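Kitchen and Home Sorting Assistant (part-time)
Cametti, Whitcombe

Last updated: 11 Nov 2018

We are looking for a kind, steady, practical person to join our small team at Cametti, and we'd love to hear from you whether you have done this sort of work for years or have simply always been the one in the family who gets asked to help when a cupboard won't shut. We help people sort out their homes, mostly their kitchens, when they are moving, when they have just moved, or when life has got busy and the worktop has disappeared under things that belong somewhere else. We have been into 337 homes so far and we are still very fond of the work.

The post is based at our house in Whitcombe, where we have a working kitchen that we use for practice, for training and for making a great deal of tea. From there we go out to clients in Whitcombe itself and in the villages on the Morkirholm side. You don't have to drive, as we nearly always travel in pairs and one of us will have the van, but if you do drive please say so, as it makes the rota a good deal easier.

What the job is like

Most visits begin with a walk through the kitchen with the client and a chat about what they use every day, what they use at Christmas and what they have never once used but would be sad to see go. After that we clear one stretch of worktop and work outwards from it. Crockery tends to come first. Then there are the drawers, which are slow, and the bags, which people often forget to mention until we trip over them in the hall.

You would be surprised how much time goes on bags. People pack them in a hurry and then can't face them. A good sorting assistant will sit down beside a full bag, take things out one at a time, ask where each one lives and put it there, and will do this without sighing. Paper goes in one pile to be read through by the client (we never read it ourselves), carrier bags are smoothed and folded if they're worth keeping, and anything wrapped in foil gets opened with the client there to say what it is.

Cables are the other thing. Every home has a heap of them on a ledge somewhere. We don't unplug anything without asking. We label first, in pencil on masking tape, then wind each one loosely and lay it where it can be reached again. If you happen to like this sort of job, please tell us in your letter, because two of us really don't and we would be so grateful!

A kitchen corner with plenty still to put away, white cupboards, dark worktop, black cables and all.
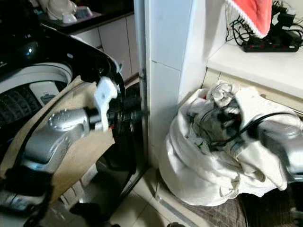
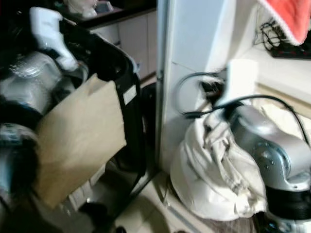
We would not expect you to know our way of doing things on your first day. New starters spend their first fortnight in the Whitcombe kitchen with one of the team, and after that go out as the second person on a visit until they feel ready to take the lead. Some people are ready in a few weeks and some take until the spring, and we have never minded which. One of our best colleagues asked to stay as second person for most of a year and the clients adored having two of them.

You would also have a hand in Drivine, which is our lending store. It began as a shelf of spare pans and has grown into nearly 1000 items that people in the area can borrow while their own things are in boxes: kettles, chopping boards, saucepans, mugs, a fish kettle that goes out once a year. Things come back and have to be checked over, washed, dried and written into the book before they go on the shelf again. We take turns at this, and it is a peaceful way to spend a morning, with the radio on.

Who we are hoping to find

Someone patient, first of all, and gentle with other people's belongings. A chipped bowl may be just a chipped bowl, or it may be the last one of a set that came from somebody's mother, and you won't know which until you ask.

You will need to be able to bend, kneel and lift a box of plates with a second person helping. We have a step stool, knee pads and a small trolley, and we are happy to talk through anything that would make the job easier for you. If you can't lift but would be marvellous at everything else, do please write to us anyway and we'll see how the visits might be shared out.

A tidy hand is useful, as we write a lot of labels. So is a good memory for where things were put. We would also ask for two references, at least one of them from someone you have worked with or helped in an unpaid way, and we carry out the usual checks before anyone goes into a client's home.

Hours and pay

The post is for three days in each week, between nine and four with a proper lunch. The days can be moved to suit school runs and other commitments so long as we know a fortnight ahead. Pay is £1166 a month, with paid holiday, and travel from Whitcombe to clients is covered. There is very occasionally an evening visit when somebody has had the keys late, and you would have that time back, or be paid for it, as you prefer.

We supply aprons, gloves and all the tape, boxes and tissue you could want. Please wear shoes you can stand in for a while. It's a stone floor in the training kitchen and it does find its way into your ankles by the afternoon.

How to apply

We don't have a form. Please send us a letter, by hand or by email, of one or two pages, telling us a little about yourself and about a muddle you once sorted out — your own or somebody else's, at home or at work, large or very small. Tell us where you started and what you did with the things that had no obvious place. We read every letter and we answer every one, though it may take us a week or so.

Letters should reach us by the first week of December. We will then invite a few people to come and spend a morning with us in the kitchen, meet the team, put some crockery away and ask as many questions as they like. We'll pay your fare and give you lunch. If you would like to talk first, ring the Cametti office and leave your number, and one of us will ring you back, most likely after four when the van is home.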